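제품 소식: 랙 커넥터 삽입 시뮬레이션 키트 Kukport 검토

Drustum이 서버 랙 배선 작업용 시뮬레이션 키트 Kukport의 평가판을 배포했다. 구성은 랙 모델, 로봇팔 모델, 접촉 파라미터 파일, 작업 스크립트이며 실물 하드웨어는 포함되지 않는다. 본지는 평가판 라이선스로 삽입 작업과 배치 변경 기능을 중심으로 확인했다. 설치와 초기 설정은 염영숙, 측정은 Digby Ashby가 맡았다.

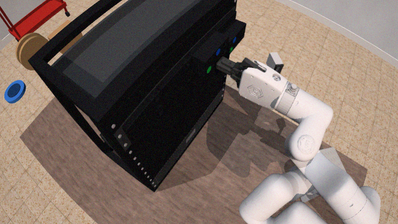 삽입 작업의 난점은 접촉 직전의 자세 오차에 있다. Kukport는 접근, 정렬, 압입 구간을 나누고 구간마다 힘 상한을 따로 지정하게 했다. 기본 스크립트에서는 그리퍼가 검은색 커넥터를 물고 랙 전면으로 돌출된 유닛에 밀어 넣는데, 목표 지점이 아래쪽 녹색 표시등 바로 옆이다. 커넥터, 손가락, 패널이 모두 검은색 계열이어서 색상 기반 분할로는 경계를 잡기 어렵다. 표시등을 기준점으로 쓰는 편이 낫지만, 표시등 좌표를 읽는 함수가 문서 색인에 빠져 있어 예제 코드에서 직접 찾아야 했다.

측정은 시작 자세에 난수를 준 상태에서 40회 반복했다. 압입 완료 판정은 29회였다. 나머지는 대부분 정렬 구간에서 제한 시간을 넘겼고, 힘 상한 초과로 중단된 사례는 2회였다. 제한 시간을 늘린 조건은 이번에 측정하지 않았다. 마찰 계수 기본값이 높게 잡혀 있다는 의견이 있어 Drustum의 Nanna Holst에게 문의했으며, 8월 중 파라미터 파일을 갱신한다는 답을 받았다.

배치 변경은 설정 파일 한 개로 처리된다. 로봇 베이스와 랙의 상대 위치, 조명, 바닥 재질을 바꿀 수 있고 기본 제공 배치는 6종이다. 랙을 바닥에 두는 배치와 작업대에 올리는 배치는 도달 범위가 달라 관절 한계를 다시 확인해야 한다. 배치를 바꾼 뒤 충돌 모델이 자동으로 갱신되지 않는 점은 개선이 필요하다. 현재는 재생성 명령을 수동으로 실행해야 한다.

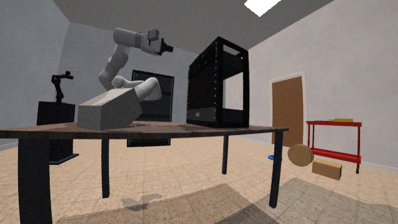
Kukport 시뮬레이션 화면. 로봇팔과 장비 랙을 같은 테이블에 올린 배치.

평가판 신청은 Drustum 고객 창구에서 받는다. 정식판 가격은 공개되지 않았다. 다음 호에는 Omevance의 힘 제어 모듈을 연동한 결과를 싣는다.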